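ok so I've decided to fix the back room before my sister in law gets here. thread so I can't back out of it

background: this was supposed to be a sitting room. it's been a closet, a garage and a phone charging station since March. Pushpa Mathur came over for tea and asked me, very politely, where people sit

on the floor Pushpa. they sit on the floor

budget is 34 dollars. that's what's left in the envelope after the thing with the car. so no shopping, mostly just moving stuff around and being strict with myself

rule 1, everything gets picked up once and goes where it lives. no "for now" pile. the for now pile is how I got here

starting with the clothes rack. it holds way too much. half of it is dark stuff I wear to work and the other half is dark stuff I used to wear to work. 3 bags to go to the Romgate thrift place, they close early so I need to be quick

update, tried on a dress from the back of the rack. lost twenty minutes. keeping the dress

red thing stays too. don't @ me

ok cables. who owns this many cables. I found one for a printer we gave away when we lived in Prestcombe. taped a little paper flag on every one I could identify and the rest go in a shoebox with a date on it. if I don't open the box by next spring it goes

Anahera McAlister says to write on the flag what it's for AND which room. she's right, mine just said "lamp" and we have a lot of lamps

the power strip is the real problem. it lives on the floor by the wall and everything has to travel to it, so there's cord all over. I want it up off the floor but the only screws I have are too short. adding screws to the 34 dollars
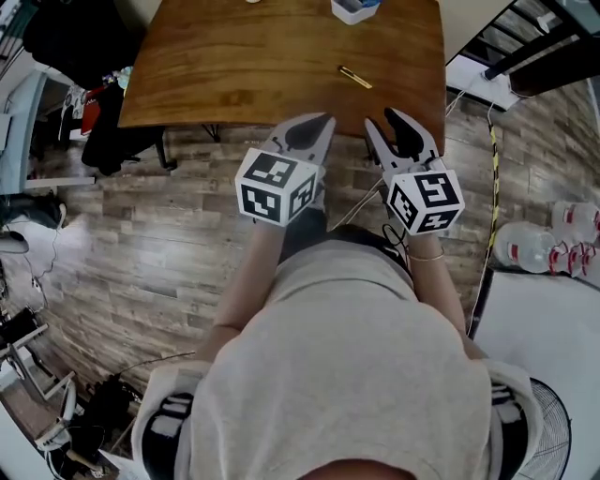
table next. I like this table a lot, rounded corners, nice warm wood, my shins have never once complained. the trouble is it's a flat surface and I live here

everything small goes in the white container. pens too, in theory. I put pens back in it every single night and every morning there's one lying out on the table again

tested 4 of the pens on an old envelope. two dead. threw one away and put the other one back, no idea why, going back to get it

water jugs!! ok so these have been along the wall forever, becuase they're heavy and the wall was there. I wanted them in the kitchen but the kitchen floor is full. asked Anahera and she said leave them, just line them up straight with the labels facing out and they'll look like you meant it

lined them up. looks like I meant it

shelf on the other side got wiped down top to bottom. found a receipt from Zulinmont for 1543, no memory of what I bought, it's faded to nothing. also found my good scissors

gray cushion: needs a wash. black bag: has been "the bag by the cushion" for so long I was scared to look in it. it's tote bags. a bag of bags

fan stays out. I know it's ugly in the corner but that room gets no air in the afternoon and I'm not hauling it up and down the stairs again

swept. then swept again in the other direction and got just as much. how does a wood floor do that, where is it keeping it

step count says 900 and I haven't left one room

somebody asked about storage bins – no. every time I buy a bin I get a full bin. Kashyap next door has a whole wall of them and he can't find his drill

which reminds me I have his drill

ok drill goes back tonight AFTER I get the power strip up. bought the screws, 6 bucks, so 28 left and I'm thinking one more cushion so there's two places to sit. Pushpa gets first pick

still to do: cushion cover in the wash, shoebox needs a lid, bags to Romgate (they closed, I was trying on the dress)

will post again once the strip's on the wall, gotta find the level first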